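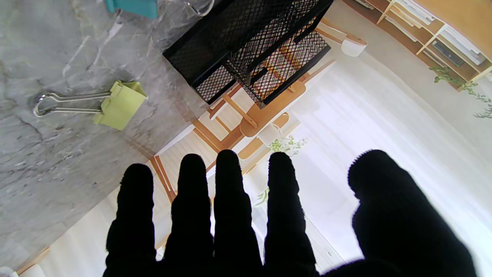
Sun-ja Hong 认为笔筒和方篮应当合并成一件,台面上多一个容器就多一处积灰,笔和零件分开放的好处抵不过每天多挪一次的麻烦。她的原话更短,写在上一页的空白处,铅笔,没有署日期。这个意见先记下,本页末尾再回答,现在的两件容器暂时保留。

Grellow 工作间 · 台面记录
2025年12月15日,星期一
记录:Ah-rin Yeo

本页范围:灰色大理石台面上的小文具归位,包括黑色网格圆笔筒、黑色网格方篮、记号笔、橡皮、长尾夹。抽屉里的东西另页。书架不在本页范围内,一月再整理。

一、起因

上一版归位办法是 Jeon 项目期间定的,按人分格,每人一格,格内随意。项目结束以后格子没有人收,笔混在一起,长尾夹压在橡皮上,橡皮表面压出两道槽。找一支能写的红笔要翻到底。按人分格的前提是人固定坐在固定位置,现在的工作间已经不是这样。改为按物分格。

改之前问过各位有没有必须留在手边的东西。Emiliano Sarmiento 要求橡皮不进容器,放在台面上伸手能取到的地方。A-yeong Cheon 要求笔筒不得放在桌边。Ju-won Heo 没有要求,只问旧标签谁来撕。标签我撕,残胶也由我处理。

二、圆笔筒

黑色金属网,菱形网眼,筒口有一圈厚的黑边,筒身向口部略微放大。工作间里同类的筒有几只,规格不完全一样,柜内备用的那只是从 Predbridge 买的,高 100 毫米,以下测量都在备用筒上做,台面上用的筒不拿来试。

网格筒的问题集中在三处。

筒底。底板也是网,笔尖或者细的尾端会落进网眼。粗杆记号笔没有这个问题,自动铅笔和细中性笔都有。细笔卡进去以后往上提,整只筒会跟着离开台面,提到一半脱开,筒落回去,声音很大,偶尔还会倒。试过在筒底垫一层圆形毛毡,卡笔消除,但毛毡吸墨,两周以后颜色很难看。换成裁圆的薄硅胶片,目前没有发现缺点。硅胶片要比底板内径小一点,否则取出来清洗时要用镊子。

筒口。厚边是卷上去的,卷边与网之间有缝,缝里藏灰和橡皮屑。湿布擦不进去,毛刷可以。刷的方向沿着缝走,横着刷只会把屑推得更深。

筒壁。手套和针织袖口会被网眼的毛边挂住。备用筒新到时内壁有几处未磨平的断丝,用细锉修过,修过的位置露出底色,补了一层黑漆。漆干之前不要放笔。补漆的地方如果再次露底,就换筒,不再补。

稳定性。备用筒空载时很轻,放一支粗笔并且靠在一侧时,重心明显偏出去,轻碰筒口即倒。加底重以后好很多。底重用的是一块圆铁片,压在硅胶片下面,铁片加硅胶片合计大约 200 克。再重没有必要,搬的时候嫌沉。铁片边缘贴一圈胶带,防止划底网的漆。

倒出与倒置。清筒时习惯把筒翻过来往台面上倒,笔会一起滑出来,笔帽磕在石面上。帽口一旦有裂纹,外观看不出,笔过几天就干。今后清筒先用手把笔拢住再翻,翻的时候筒口离台面不超过 50 毫米,下面垫一块布。底重要先取出来。这一条写在筒旁边的卡片上。

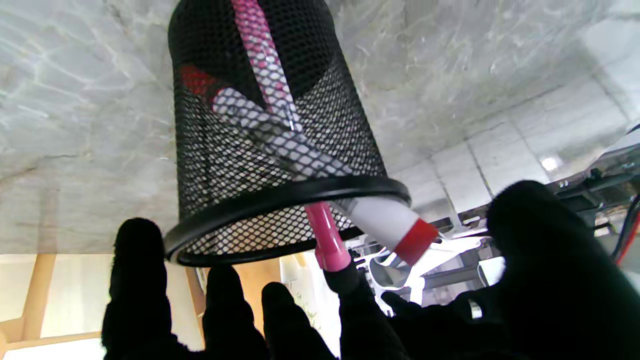

翻筒时另有一个细节。细长的笔先出来,粗的后出来,粗的会把细的夹在筒壁上,使劲抖只会让它们一起掉。正确的做法是停一下,先把已经露出来的那支抽走。写在这里是提醒我自己,我上次就是抖的。

三、记号笔

分三类处理:常用彩色记号笔进圆筒;备用的放抽屉;写不出来的直接离开台面,不允许放回去等下次再试。

朝向问题讨论得最多,分歧也最大。竖着放,笔帽朝上,取用时看颜色最快,墨水往尾端走,放久了第一笔发淡。竖着放,笔帽朝下,第一笔浓,帽里容易积墨,拔帽时弄脏手指,颜色也看不见。横放最均衡,占地方,圆杆会滚。

柜内备用的是 Skanetti 的双色套装,说明页建议长期存放时横放。我们按这个办,抽屉里一律横放,台面上的圆筒一律帽朝上。理由只有一个:台面上的笔周转快,来不及沉。周转慢的颜色不应该出现在台面上。哪种颜色周转慢,目前凭印象,绿色和棕色。如果有人证明印象不对就改。

帽朝上还有一个附带要求。笔必须盖严再放。判断盖严靠声音和手感,不靠看,有些帽不到位时从侧面看与到位时没有差别。听到一声短促的咔,再轻轻往回拉,拉不动为准。没有卡扣结构的帽子没有声音,只能旋到底。

关于换帽。红笔和粉色笔的帽在旧格子里互换过,后来红帽下面写出来是粉色,标注图纸时错了一张,重打。今后发现帽与墨色不符,当场找到另一支一起换回;找不到另一支的,把帽取下扔掉,笔也扔掉。留着一支颜色不可信的笔,比少一支笔麻烦得多。

取笔动作也顺便定一下。捏住帽的下沿、靠近杆的位置往上提,不要只捏帽顶。只捏帽顶时,帽紧的笔能提起来,帽松的笔会留在筒里,手里只剩帽。放回去时让尾端先碰到筒底再松手,不要从筒口上方松开。从筒口上方松开,尾端直接打在底网上,底网中间会慢慢凹下去。旧筒就是这样凹的,凹下去以后放在平面上会转。

橡皮筋捆笔的做法停止。橡皮筋老化后粘在笔杆上,印字跟着掉。

四、方篮

方篮同样是黑色网格,带一个拱起的提手,开口向上。设想的用途是放长尾夹、回形针、便签一类,不放笔。笔放进方篮会斜靠在提手上,笔帽伸出篮外,经过时被袖子带走。

提手高于篮沿,这一点对取放方向有限制。从正面伸手进去,手背碰提手;从侧面伸手进去没有阻挡。所以方篮的长边应该对着使用的人,或者对着使用的人常用的那只手。左右手的人都有,折中的办法是放在台面中间,谁用谁转。转的时候提起来转,不要贴着石面拖,篮底的焊点会留灰线。灰线是金属留下的痕迹,橡皮能擦掉一部分,剩下的要用专用的清洁膏。

篮内是否加隔板,试过硬纸板,试过薄亚克力。硬纸板受潮以后塌。亚克力切边太利。现在不加隔板,改用小的浅碟,回形针一碟,图钉不进方篮。图钉永远不进网格容器,尖端会从网眼里伸出来。这一条没有例外。

整理期间方篮先清空,清空以后再决定放什么。A-yeong Cheon 指出,清空一个容器以后最容易发生的事是随手往里放第一件东西,第一件东西决定了后面所有的东西。我同意她的判断,所以清空以后在篮里放一张卡片,写“未定”,定下来之前谁也不放。卡片今天还没有写。
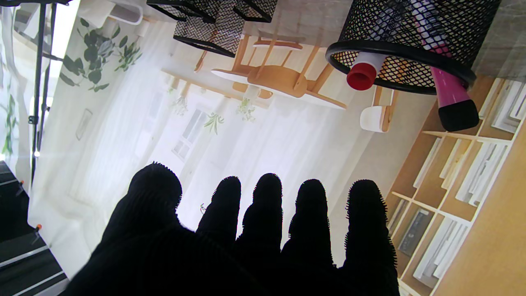 圆筒与方篮之间的间距也要说明。两件挨在一起时网格会互相咬住,提一件带起另一件。间距留一掌宽,够伸手,也够擦布过去。试过在中间放一条木块做定位,木块本身变成了新的积灰处,撤掉。

两件的前后关系:圆筒高,方篮低但提手高。圆筒放前面会挡方篮,方篮放前面时提手的位置刚好在取笔的路线上。最后左右并排,圆筒偏左。习惯用右手的人取笔时手臂要横过台面,有人会不满意,先用一周再说。

五、橡皮

橡皮单独成一节,是因为它与其他材料放在一起会出问题。

软质塑料橡皮含增塑剂,长时间接触硬塑料表面会使表面发黏,严重时橡皮粘在上面,揭下来留一个坑。透明尺、笔杆、亚克力碟都发生过。橡皮附带的纸套就是用来隔离的,纸套不要扔。纸套旧了可以用普通打印纸折一个,折法不复杂,搭接处朝下。

石面上放橡皮,短时间没有看到问题,长时间没有数据。Emiliano Sarmiento 要求放在台面上,就放在台面上,但是每天收工时收进纸盒。纸盒在抽屉最外侧。

小块橡皮的处理:小到捏不住时扔掉。不要放进网格容器,碎块会卡在网眼里,清理比扔一块橡皮费时间。

橡皮屑与纸屑:台面上的屑用软刷扫到一张折过的纸上,再倒。不要吹。吹过的屑落到篮里和筒口卷边里,前面已经写过那条缝有多难清。也不要用手掌抹,手掌有油,石面上会留一片发暗的印子,逆光时很明显。屑和水不能碰到一起,碰到一起会成条,黏在石面上。先干扫,再湿擦,顺序不能反。

六、长尾夹

长尾夹的问题是手柄。手柄展开的时候占地方,会钩住网眼,也会互相钩住。一把抓出来经常是一串。收的时候手柄贴着夹身折平,夹在一条硬纸边上,连纸带夹立着放进篮里。取一个,纸条上少一个,别的不动。

不要把长尾夹夹在方篮的篮沿上。夹久了篮沿的漆会掉,夹口也会被撑松。夹口松的判断方法:夹一张纸,提起来抖,纸滑就是松。松的夹子不修。

彩色夹身与黑色夹身没有功能差别,浅色的在灰色石面上更容易看见,掉在地上也更容易找到。以后补货优先浅色。大小不要混,大的压在小的上面,小的就等于没有。

放在桌边的夹子要特别注意。夹身是三角形截面,侧着放不会滚,但展开的手柄会伸出一段,袖口经过时就把它带下去。临时取下来的夹子放到台面中部,不要放边上。

七、台面

灰色台面,带深色纹路。深色纹路的坏处是铅笔印和纹路分不清,检查时必须斜着看,或者用手指摸。摸得到的是屑或者胶,摸不到的是纹路或者墨。

记号笔画到石面上的处理,按 2007 年那本旧手册的附页,用酒精点在布上擦,不要直接倒。直接倒会把墨带进细缝里,以后出不来。手册里还提到醋和柠檬类清洁剂对大理石有腐蚀,会失光,我们一律禁用,不做试验。中性清洁剂可以,用完清水擦一遍,再干布擦一遍。

残胶。旧标签撕掉以后留下的胶,用热风吹软再揭,塑料刮片辅助。金属刀片不允许上石面。刮片要放平,角度大了会跳。最顽固的一块在左侧,原来贴的是格子的分界线,分了几次才清干净,手指摸上去还略微发涩,下周再看。

石面硬,东西落上去容易坏的是东西。笔帽、网筒的漆、浅碟,都是这样坏的。整块台面铺垫子可以避免,但垫子上写字发软,而且垫子边缘会翘,翘起来就把筒顶歪。局部铺:圆筒下面一块薄圆垫,方篮下面不铺,方便转。这两句之间有矛盾,方篮的焊点也需要保护,暂时在焊点上点了透明胶,干了以后是四个小脚。耐久性不清楚。

八、收工归位顺序

桌边的东西先往里收。
看笔帽,逐支按一下。
记号笔进圆筒,帽朝上。
长尾夹手柄折平,上纸条。
干扫,屑倒掉。
橡皮套好纸套,进纸盒。
湿擦,干擦。
圆筒和方篮最后回位,间距一掌。

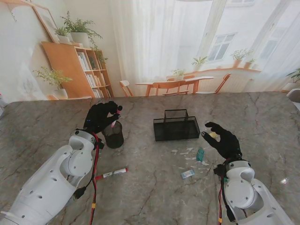
顺序里最容易被跳过的是按笔帽。按帽这一步放在进筒之前,进筒以后再按,力会传到筒底,又回到底网凹陷那个老问题。如果已经进筒,就拿出来按。

干扫放在长尾夹之后,橡皮之前,理由是橡皮常常还要用一次,擦掉扫的过程中看到的铅笔印。用过以后再扫一小片,不必全扫。Ju-won Heo 建议把橡皮放到最后,我试了一天,橡皮被忘在台面上,所以没有采纳。

擦布分干湿,湿布挂在水池边,干布叠在抽屉上层。不要用纸巾代替干布,纸巾掉毛,毛挂在网眼上很难摘。

九、回答第一条意见

合并成一件的方案并非没有价值。多格的网格收纳座市面上有,笔格与零件格连在一起,整件挪动一次即可。反对的理由有两条。多格座的零件格通常很浅,长尾夹立不住;多格座底面积大,底下那一块石面等于没有人擦。另外多格座的笔格多为方形,四个角各积一堆灰,圆筒没有角。

如果要试,条件是:笔格能拆下来单独清洗,底部架空,能伸进刷子。满足条件的我没有找到。Predbridge 的目录里有一款接近,底部不架空。Sun-ja Hong 可以继续找,找到以后放在边上的副桌试,不要直接换掉主台面上的。

十、未决

硅胶片的气味。新的有,放几天会散,散之前不要放进关着的抽屉。
焊点上的透明胶能坚持多久。
粉色与红色在暖光下难以区分,是否需要在帽顶做标记。倾向于做,用刻痕,不用贴纸。
筒旁边的卡片放哪里。贴在筒上会挡网眼,立在旁边会倒。
方篮里那张“未定”卡片,明天写。
左撇子取笔的路线。需要找一个左撇子坐一天。
酒精瓶的位置。目前与清洁剂放在一起,瓶身相似,应分开。

备忘:圆铁片边上的胶带今天下午翘了一段,重新贴过,接头转到了背面。细锉用完放回工具墙左下,不要留在文具抽屉里。订硅胶片时连同薄圆垫一起订,同一个直径。

评论

Emiliano Sarmiento:橡皮放台面这一条谢谢保留。纸套我一般拿到手就扔,以后不扔。另外纸盒能不能放在抽屉里侧,外侧那个位置我一拉就掉出来。

Ah-rin Yeo:里侧可以,前提是你每天真的拉到底。先换到里侧试一周。

A-yeong Cheon:帽朝上的规定我同意,但是双头笔怎么算?两头都有帽,粗头细头哪边朝上没有写。我这边习惯细头朝下,细头本来就容易干。

Ah-rin Yeo:漏了。双头笔全部横放,进抽屉,不进圆筒。下一版补。

Sun-ja Hong:看到第九节了。底部架空可以自己加脚,用你点焊点的那种胶不行就用木条。副桌我来腾,腾出来告诉你。灰的问题我仍然保留意见,两件容器四周都要擦,一件只擦一圈。

Ju-won Heo:热风吹残胶那一段请补一句,吹之前先把记号笔挪开。上次我在旁边吹,有一支笔的杆软了,弯的,现在还在我抽屉里。

Ah-rin Yeo:补。弯的那支扔掉。

Emiliano Sarmiento:刻痕做在帽顶会硌手,做在帽的侧面靠下。

近期记录

抽屉分层与标签格式(修订)
Jeon 项目结束后的物料清点
旧标签残胶:热风与溶剂的比较
Skanetti 备用笔横放存放观察
擦布更换周期
副桌的高度问题
一月整理预告:书架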